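Screwdriver handle

A screwdriver handle is the part of the tool held in the hand. It passes the turning force of the wrist to the blade. Early handles were turned from beech or ash.

Shape

Most handles are rounded at the end so that they sit in the palm. A thicker handle gives more turning force; a thin one spins faster.
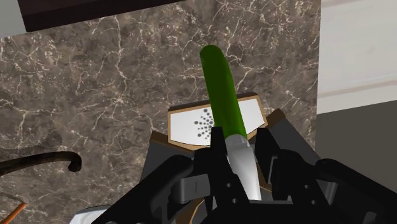
Care

Wooden handles are oiled every 2 months. Cracked ones should be replaced.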